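**1/** Clollov posted the spec sheet for its new flash trigger today, November 30, 2020. The press release spends four paragraphs on the housing color and one line on the radio. I'm going to talk about the radio, because the radio is what changed.

**2/** Background for anyone who hasn't followed this. Most off-camera flash triggers send one packet when the shutter contact closes. The receiver wakes up, decodes it, fires the tube. Total delay is fixed, and the camera's sync speed is set with that delay in mind.

**3/** The new unit does it differently. Transmitter and receiver keep a shared clock. The packet goes out early, on half-press, and carries a fire time instead of a fire command. The shutter contact only confirms. If the confirm never arrives, the receiver drops the job.

**4/** What you gain is jitter, or less of it. A decode that takes a bit longer on one frame no longer matters as long as it finishes before the fire time.

**5/** What you lose is standby life. A shared clock means both ends have to stay awake enough to keep it. Clollov lists nine hours on the receiver with sync held. The previous model didn't list a figure at all, only "all day."

## Test notes

**6/** I have two receivers and one transmitter, bought at retail. Firmware as shipped. Body is a mid-range DSLR with a focal plane shutter, lens irrelevant. Flash heads are a pair of old Larkier monolights and one Hono speedlight.

**7/** Method: photodiode on the flash tube, second photodiode behind the open shutter, both into a two-channel scope. Log the gap between first curtain fully open and light above half peak. Repeat until bored. I got bored at 3577 frames.

**8/** Of those, 9 did not fire. All of the misses were on the first frame after the receiver had been idle. None in the middle of a sequence. That points at clock reacquisition and not at range or interference.

**9/** I then ran a block of 1000 frames with a dummy half-press before each exposure. No misses. So there is a workaround, and it costs you one finger movement.

**10/** Jitter with the Larkier heads is low enough that my scope trigger is a fair share of what I'm measuring. I won't publish a number I can't separate from my own gear. Qualitatively: the traces overlap where the old model's did not. 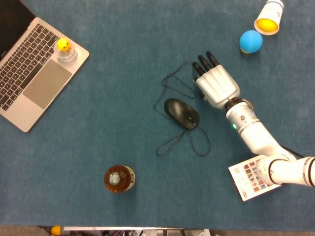 ## Range and high-speed sync

**11/** Range. The box claims 100 meters, line of sight. I reached that in an open parking lot with the receiver on a stand at head height. With the receiver on the ground it fell off well before that, as any radio in this band will. Put it on a stand.

**12/** Indoors, through two interior walls, no problems. Through one exterior brick wall, intermittent. I did not test this further and don't plan to.

**13/** High-speed sync is where the fire-time approach should help most. The pulse train has to start before the slit begins to travel, and old triggers guess at the lead time per camera model. This one reads it from the body over the hot shoe.

**14/** It works with the Hono. Even exposure top to bottom at every speed I tried. It does not work with the Larkier heads, which have no HSS mode, so that is expected and not a fault.

**15/** Stela Pop ran the same firmware on a mirrorless body and sees a dark band along one edge at the fastest shutter speed only. She sent me the raw files and I agree with her reading: the train ends early. Electronic first curtain was on. With it off, the band is gone.

**16/** So if you shoot HSS on a mirrorless body, turn off electronic first curtain for now. The menu name for it varies by maker.

## Compared with the Cifuentes unit

**17/** People will ask. The Cifuentes trigger still uses the plain fire-on-packet method. It has more jitter, it has never missed a first frame on me, and the receiver runs for much longer between charges.

**18/** For normal sync work, meaning portraits, product, anything under the camera's rated speed, the jitter difference has no effect on the picture. The curtain is open the whole time either way.

**19/** For HSS, or for leaf shutter lenses at the top of their range, the Clollov design is better and I expect others to copy it.

**20/** Things I'd like from a firmware update, in order: an idle beacon so the clock doesn't go stale, a setting to fall back to plain mode when battery matters more, and a sync indicator on the transmitter. At the moment the only light is on the receiver - usually inside a softbox.

**21/** Correction to 8: the idle time before the misses varied, and I only logged it for part of the run. Don't read a threshold into it. Will rerun with timestamps.

**22/** Scope captures go up once I've relabeled the channels. I swapped them halfway through the Hono set and the legends are wrong.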